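Workshop notebook - Mellham house, front room
August, entry started 9.40 am

Continued from the page of Aitana. The task for this week is still the same: put the front room in order before the new curtains arrive, and write down where each thing has its place, so that we do not search again like last month.

Floor first. I swept and then mopped the tiles with the weak Grarbridge solution, 64 mL in the bucket. The label recommends more, but last time the stronger mix left a film in the grout lines and I had to do it all again. The mop head is the old one and should be replaced soon. I wrote it on the shopping list.

After the floor I began with the loose things. Aitana prefers that everything soft goes away before we touch the furniture, and I think she is right, although it takes more time. Pillows should not stay on the tiles. Please put them in the cupboard in the hall, second shelf, with the spare covers. 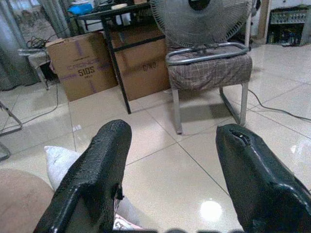

Fan on the checkered chair, white pillow on the floor.

The fan needs its own place. On a chair seat it can tip when somebody pulls the cord, and the checkered fabric is not easy to clean if dust from the grille falls on it. My proposal is the low shelf near the power point. I measured the shelf and it is 600 mm wide, so there is enough room also for the cord. Before it goes there, the grille must be brushed with the soft brush (not the wire one, Leandro!).

The chair I like to keep. The chrome can be wiped with a damp cloth and then a dry one, otherwise we get water marks.

11.15 am. Short break, tea. Leandro Villanueva called from Fisberg and said the curtain hooks are on order, number 251. He asked if we want the Bhatia rail too. I said wait until the sofa has its final position.
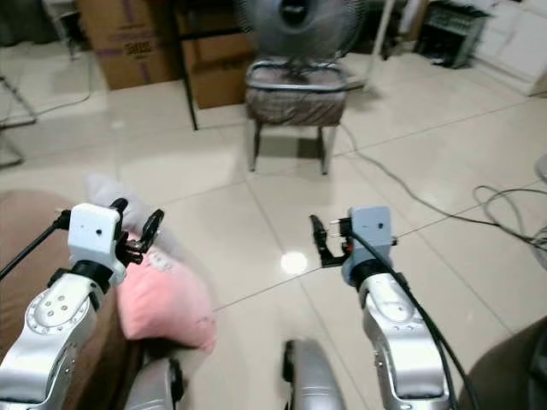
About the brown sofa I am still not decided. Aitana Vallejo wants it closer to the wall, I would leave a gap of 214 mm so the vacuum head can pass behind. We will try both ways and live with each one for a few days. When you move it, two persons please, and felt pads under the feet - the tiles are glossy and every scratch will show.

Still to do:
- brush for the fan grille, look in the grey tub in the garage
- felt pads
- new mop head
- ask Aitana which cushions stay in this room

Stopped at 12.30. The bucket is rinsed and upside down in the laundry.

L. Villanueva has the spare key until the hooks come.

Print this page | E-mail this page
Contact | Copyright Mellham Workshop Notes | Back to top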